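Home Browse Issues Authors Search

3.2 Sorting and storage of household linen

Linen was the second most common reason given for using the shared laundry at Fikutville. Of the 59 households that returned a diary, 23 washed towels and cloths separately from clothing. The rest put everything in one load, usually because the machines were paid for by the cycle. Diaries were kept for two weeks in January, when outdoor drying was possible on most days.

Small loads were often carried by hand or in a basket. Households in Uletska, the comparison site, had laundries inside the dwelling and reported fewer trips but larger loads.

Figure 2. Handling of small linen items. (a) Pink cloth in a black perforated basket.
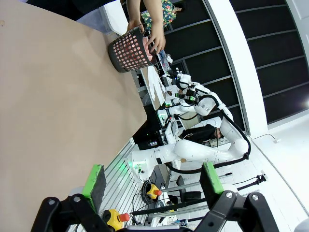
3.3 Folding and shelf space

Folding habits were closely tied to the size of the cupboard. Robichaud's earlier survey found that people with narrow shelves folded towels more times, and our diaries agree with this. Five households had no linen cupboard at all and kept towels in a bedroom drawer.

(b) Folded pink towel on a tabletop.

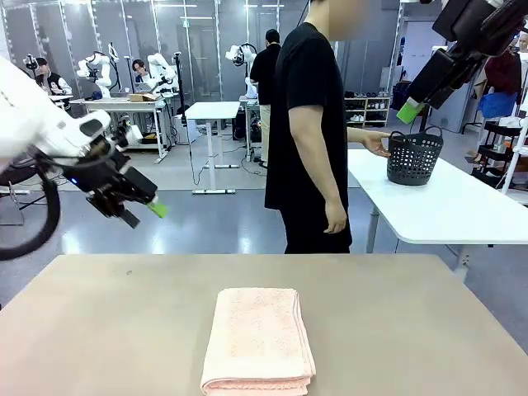 Shelf depth was recorded in the diaries along with the number of towels in regular use. We grouped the folds into flat, rolled and layered. A layered fold, as in Figure 2b, leaves thick, stacked edges facing forward, and several respondents said they favoured it when towels had to be picked out of a full shelf. Rolled towels were mostly kept in bathrooms. Weronika Wróbel coded the written answers, and unclear entries were left out of the totals.

Shares 5 Comments 2

Related items
Water use in shared laundries
The Zerkis diary method: notes for field staff
Cupboard sizes in older rental flats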